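Mustard, lettuce and a brown table

December 18, 2020

I have been eating lunch at home every day since spring, and by November I had stopped putting any thought into it. This month I made a small effort to fix that. Most of what follows is about sandwiches.
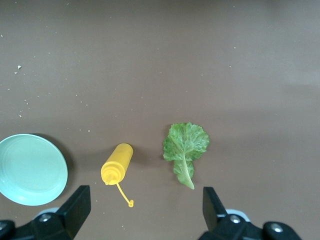
The squeeze bottle

I bought the yellow squeeze bottle because I was tired of mustard jars. A jar needs a knife, the knife goes back in with butter on it, and after a week the mustard has things in it. I buy the big jar from Biswas, the grocery at the end of our street, and decant it with a small funnel.

The cap has a pointed nozzle, and the little tip cap hangs off it on a tether. I used to have one with a loose tip and lost it within days. The tether gets in the way a bit when you squeeze, so I hold it back with my thumb.

Two things I have learned about filling it. Stop well short of the top or it comes up through the threads when you screw the cap on. And if the mustard is grainy, the seeds will block the nozzle. I tried cutting the tip wider on an old bottle and got a puddle instead of a line, so now the grainy kind stays in its jar and I use a spoon.

Washing is the dull part. I fill the bottle halfway with hot water and one drop of dish soap, shake it, squirt it out through the nozzle, and do it again with plain water. Then it stands upside down in the rack overnight with the cap off.

Lettuce

My cousin Menaka Sarkar grows lettuce under a light in her hall closet and gives me a bag whenever she has too much. It's the frilly kind. I like it better than iceberg in a sandwich because the ruffled part holds on to the mustard, but dirt hides in the folds, so it needs a proper soak and not just a rinse under the tap.

I wash the whole bag at once, spin it, and put it in a box with a folded paper towel. It keeps for most of a week. When the towel feels damp I change it. If a leaf has a thick rib I press it flat with the side of a knife, otherwise the top slice of bread slides off.

Plates

The pale green plate is from a set called Etia. I got four of them secondhand from Ashraful Nanayakkara when he moved out of the apartment downstairs. They have a raised rim, which I didn't care about until I started eating at the same table where I work. Crumbs mostly stay on the plate. Mostly. The brown tabletop hides a lot, but pale crumbs show up on it from across the room, and I have given up wiping it more than once a day.

What I make

The usual one is rye, butter on one side, mustard on the other, a slice of cheese, sliced pickle, one big lettuce leaf folded over. The mustard goes on in a zigzag and I don't spread it - the lettuce does that when you press down.

On colder days I toast the bread and cheese first and add the lettuce at the very end, so it doesn't go limp. I tried it with a fried egg last week and it was good, but I needed a fork.

I still want to find a better bread. The rye I get now dries out by the third day, and half a loaf goes in the freezer. If I bake one over the holidays I'll write down how it went.

Recent posts
Freezing half a loaf
The drawer under the stove
Soup from the Brirkach cookbook
A second look at the Hiltari kettle
Pickles, batch two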